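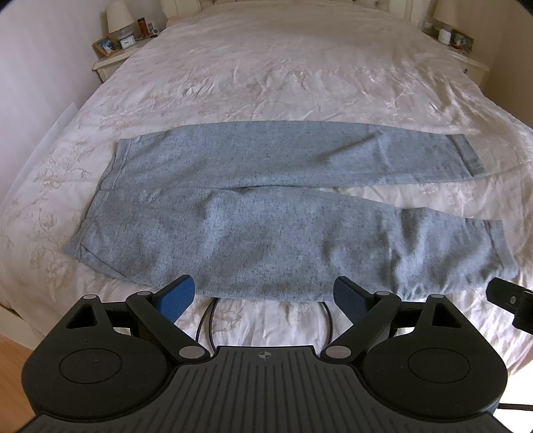 Can I send my old clothes to Jurkmont if they have a hole or a missing button?
Please do. Holes, missing buttons, dead zippers and saggy elastic are what our menders like best, and from this month we're taking them by mail as well as at the door.

FOR IMMEDIATE RELEASE
Bresdale, 9 April 2020

Jurkmont opens a mail-in mending service for everyday clothes

Hello from the back room of Jurkmont! I'm Isabelle Desjardins, I started this little mending shop, and I'm writing this release myself, so please forgive me if it wanders. The short version is that our counter on Holanda Street is closed to walk-ins for now, like pretty much everything else in Bresdale, and we've moved the whole business into envelopes. You mail us the thing that needs fixing, we fix it, we mail it back.

We'd been talking about doing this for ages. Customers who moved away kept asking if they could ship us a coat, and I kept saying "soon," which in my case can mean years. Then the shop went quiet in March and I ran out of excuses. Silvana Batista set up the order form in one long evening with a lot of coffee, and the first parcel came in from Utitthorpe before I'd even figured out where to put the shelf.

What we'll take: pants, shirts, sweaters, pajamas, kids' clothes, sheets and pillowcases. What we won't take for now: leather, wedding dresses, and anything with a down filling (I tried a down vest once and was finding feathers in my tea for weeks). If you aren't sure, write to us and ask before you pay for postage.

A flat repair costs 4000 pennies. Okay, that's how my nephew says it — it's $40, and it covers everything we can fix on one garment, plus return postage. If you only need a hem or a button, that's $12. We'll send you a message if we think the job isn't worth the money, and we've talked plenty of people out of paying us before.

We're asking that everything be washed before it goes in the envelope. Normal wash, normal soap, dried all the way through. Parcels sit for three days on arrival before anyone opens them, and then Valdir Damasceno sorts them by fabric. Knits go to Kátia Fagundes, who has the patience for it. Wovens come to me. Plan on two weeks from the day we get it, maybe a bit longer if we're swamped.

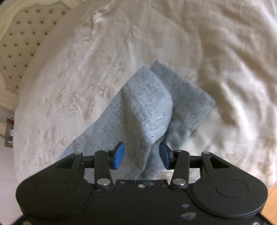 A word about soft clothes, because they're most of what people have been writing to us about. Everybody is home, everybody is wearing their comfortable things day after day, and comfortable things wear out in the same few spots. The seat, the inner thigh, the knees, the cuffs where you step on them. Knit fabric gives you some warning. It gets thin and a bit shiny first, and if you hold it up to a window you can see light coming through. Send it then! A thin patch can be backed from the inside and you'll hardly feel it. Once it's a real hole we can still darn it, but the darn is going to show, and you may as well pick a fun color.

Elastic is the other big one. Lots of people toss a perfectly good pair of pants when the waist goes slack, and it's such an easy fix. We open a little of the seam, pull the old elastic out, thread new elastic through and close it up again. If you want to try it yourself, cut the new piece a couple of inches shorter than your waist, and put a safety pin on both ends so you don't lose the tail inside (I still lose the tail inside).

For those who'd like to learn, Roya Dehghan is putting together a series of mending lessons that we'll mail out on paper. Each one is a folded sheet with drawings, a needle, and enough thread to practice. The first covers hems, the second covers buttons, and the third is darning. We've printed 80 sets to start. Of those, 50 are being set aside at no charge for Bresdale families with kids at home, and the rest are $5 each. If they run out we'll print more, it just depends on how long the paper lasts.

"I learned from my grandmother at the kitchen table, and she was not a gentle teacher," Roya told me when I asked her for something to put in here. "I've tried to be nicer. You can do the first lesson while watching TV."

Orders open today. We can handle up to 70 garments in April, and after that we'll start a waiting list for the following month. Gift repairs are fine too, just put a note in the envelope with the return address you want us to use.

Reporters who'd like to talk can write to me at the shop. I'm at the sewing machine most mornings and don't hear the phone, so try after lunch, or ask for Silvana — she picks up.

About Jurkmont
Jurkmont is a clothing repair shop in Bresdale run by five people who sew. We do alterations, mending and the odd curtain.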